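Home Journal Current Issue Archive For Authors Search

3. Shared tables and the length of the evening meal

3.1 Setting and households

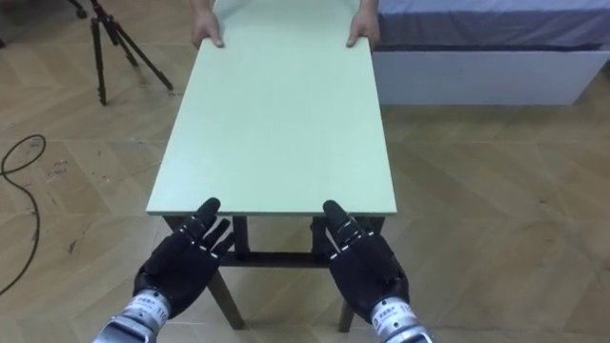

Figure 1. A rectangular table with a pale green top and a dark wooden frame.

The households in this part of the study were recruited through two housing offices in Todorova, a town whose older apartment blocks were built with a kitchen too small to eat in. Most families there take the evening meal in the main room, at a table that is also used for homework, ironing and paying bills. We wanted to know whether the need to clear and move the table before eating had any bearing on how long people stayed at it afterward.

A total of 163 households agreed to keep a meal diary. Each diary covered the same span in March, and one adult in the home was asked to write down when the meal began, when the first person got up, and when the last person got up. We also asked what the table had been used for in the two hours before the meal. Diaries with more than three missing evenings were dropped, which removed 13 households. The remaining diaries gave us 2604 usable meals.

Interviews were carried out by Lợi Bạch in the homes of those who agreed to a visit. The questions were open and dealt with seating, who sets the table, and where the table goes when it is not in use. Quang Chu coded the answers without seeing the diaries. Where a code was unclear the two authors talked it over and kept the simpler one.

3.2 Moving the table

Households fell into two groups. In the first, the table stayed in one place all day. In the second, it stood against a wall or under a window and was pulled out for the meal. The second group was larger in the Stillari blocks, where the main room also serves as a bedroom.

Meals in the second group started later. They also ended with less of a gap between the first and last person leaving, and several people told us why without being asked. One mother of two said that once the table goes back, the evening is over - there is nowhere left to sit together. A retired bus driver in the same block said he finishes his tea standing up so that his grandson can unfold the bed.

The earlier Jisitz survey treated table size as the main factor in meal length. Our diaries do not support this. Large tables were found in both groups, and within each group size made little difference. Placement mattered more, along with the number of other uses the table had that day.

3.3 Limits

The diary keepers were nearly always the person who cooked, and they may have noticed late arrivals more than early exits. We did not ask about television. Homes in the Brornex district were left out of the comparison, as the kitchens there had been enlarged and most families no longer ate in the main room.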